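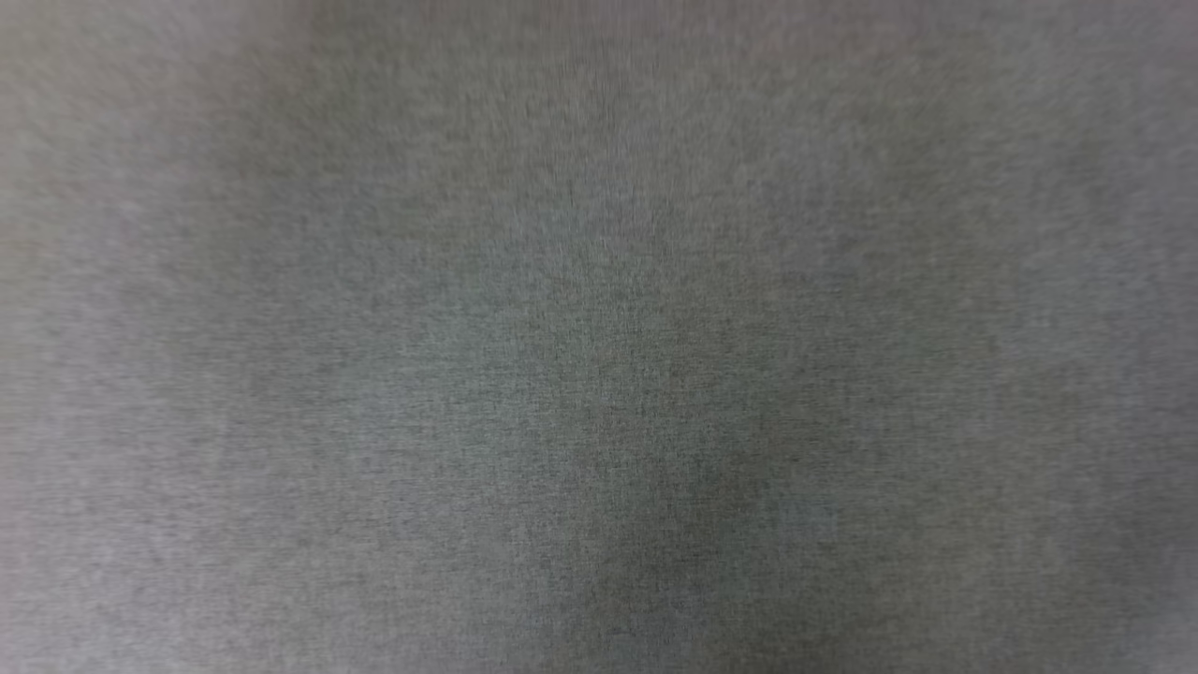
Hestgate arm faults: your questions

Why did the arm stop on Friday?
It lost its position partway through a pick and went into a protective stop. I had 34 of those in the log by lunchtime — not my best morning!

Was anyone hurt?
No. Huguette Vachon was outside the fence and hit the e-stop anyway, and I'd want you to do the same.

So what was wrong?
A worn encoder cable at the wrist. It would drop out for 15 milliseconds or so, and the controller (quite rightly) gave up.

Can I just clear the fault and carry on?
Please don't. I did that a few times before I read the log properly, and I'm still a bit embarrassed. Call me or Normand Gagnon first.

Is it back to full speed?
Not yet. We're running the Reteo cell slow until it gets through 400 cycles without a fault.

Who do I tell if it happens again?
Me, any time. Write down the fault code before you touch the pendant.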